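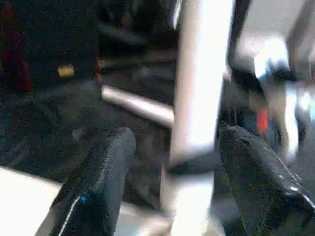
Lo Presti wrote in to ask whether the dark collar on the pole should be tightened before or after the table is covered. Tighten it before. Once the cover is down, the base cannot be checked without lifting everything again.

4.2 Covering the table

Parts needed: Trorkora table cover (white), black plastic sheet, metal plate, cloth.

1. Clear the tabletop and wipe it with a dry cloth.

2. Stand the pole upright and turn the collar by hand until it stops. Do not use a wrench.

3. Lay the white cover over the tabletop. Smooth it outwards from the foot of the pole.

4. Unfold the black plastic sheet away from the table and shake out any dust. The sheet supplied with the Clarnik kit is 2000 mm long.

5. Drape the sheet over the white cover. Folds are acceptable. Leave the foot of each pole clear.

6. Rest the metal plate flat on the edge of the table.

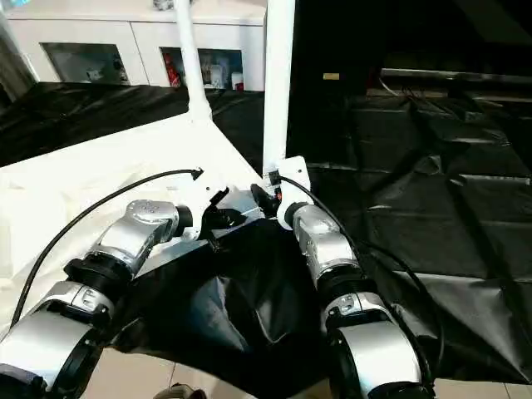
Fig. 2. Black plastic sheet draped at the table, metal plate on the edge.

Note: The plate is not fixed. Remove it before moving the table.

CAUTION: Do not hang the sheet from the poles. Keep it clear of any cables crossing the tabletop.

7. Press down on the cover near each pole. If the pole leans, take off the plate and sheet and repeat from step 2.

Replacement sheets are sold by Hisstead in packs of 9 (part 57). For cleaning the white cover, see page 29.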